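Budget season again, and what we want to buy for the arm bench

Right, it's March, so the spending list is due and I've been put in charge of it (thanks, Svenja). Most of you only hear about the arm bench when something on it breaks, so I thought I'd go through what we're asking for this year and what can wait.

First up is grippers. We get through fingers faster than anything else, and straps and soft fabric are hard going for them. A replacement set from Idix is $175, and I've put us down for 7 sets, which should see us through to next summer if we're careful!
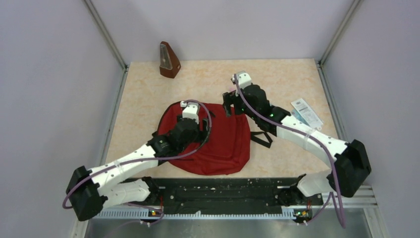 Both arms at the red backpack, with the metronome at the back.

Next is cabling. I know, boring, but Ariel has been asking for better cable routing for ages and I'm finally giving it a proper line of its own. Those purple loops have to follow the arms everywhere they go, and I'd like spare leads in the drawer before we need them. I've allowed $700 for leads, clips and a bit of Ariel's time, and if there's change left over it goes to props. We're always short of props (old bags, toothbrushes, packets, anything with an awkward shape), so please keep dropping them off. 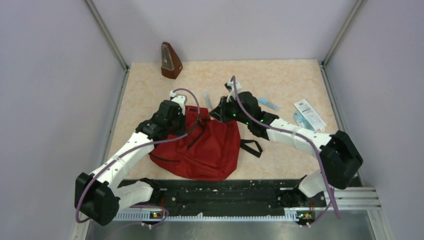 Backpack in the middle, toothbrush and a barcoded packet off to the right.

The big one is a spare wrist assembly. Dillura quoted us $1297 including freight, and Luzius reckons Schwaiger could do it cheaper, but their lead time is a worry. I'd sooner pay a bit extra and have it on the shelf. A third arm is off the list until we've sorted out floor space, sorry Rahel.

Send me your grumbles before the end of the month.

Farzana

Comments

Rahel: Noted, and I'll be asking again next year. Can we at least measure up?

Luzius: Schwaiger now say nine weeks. Go with Dillura.

Ariel: Cable clips!! Finally. I've got two old backpacks you can have too.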